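Gripper keeps squeezing too hard on plastic bottles (school robotics club)
Posted in: Student Robotics Help

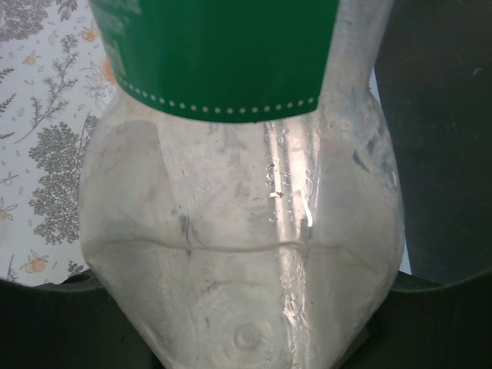

How do we set the grip force so our arm can pick up a thin plastic bottle without crushing it? We're a high school club working toward the sorting challenge in December, and the arm has to move bottles from a table into a bin. It's a Stestard arm with the two-finger gripper, and the force setting runs from 0 to 1,000. The kids have been leaving it at 300, which was wonderful for the wood blocks we trained on all fall, but the bottles fold right up. Thank you so much in advance, we're a small club and I'm learning this right alongside them!

Clodagh Costello

Régis Langlois

Start low and work up. Set the force at 50, close on an empty bottle, lift it a couple of inches, and hold it there while somebody slowly says the alphabet. If it slides, go up a little and try again. Once it stays put, add a small margin and leave it alone. My students had a Grusach gripper and not a Stestard, so your number will be different from ours, but the method is the same and the kids really enjoy it (ours made a chart and fought over who got to fill it in).

Two other things that helped us a lot. Slow the closing speed way down, because a fast close hits the plastic before the force limit has a chance to do anything. And think about where you grab. The middle of a bottle wall gives very easily, while the part close to the base is usually stiffer and the bottle tips less on the way in. You'll want to try it with the cap on and the cap off too, since a capped bottle holds its air and pushes back. Write down which one you used! We lost a whole afternoon to that.

Oh, and if your bottles come out of a cooler, dry them before you test, or your numbers will be all over the place.

Baltasar Rivas

foam tape on the fingers. cheap and it works

Ariel Dagdag

I help out with the Fumora club and I'd second most of what Régis wrote, though I'd be careful with the foam tape until you've read your rules. At our last meet anything stuck on the fingers had to be declared at check-in, and one team had to peel theirs off in the hallway, poor things.

If your students are comfortable with a bit of code, have them stop closing on position as well as force. Measure the bottle across with calipers, tell the gripper to stop a hair narrower than that, and let the force limit be your backup. Ours took more than 29 tries before everybody was happy with the gap, so please don't let them get discouraged in the first week. Clear plastic is also hard for a camera to find, and if your arm is missing the bottle altogether, aim it at the label and work out the grab point from there. Good luck to all of you, and do come back and tell us how the challenge goes!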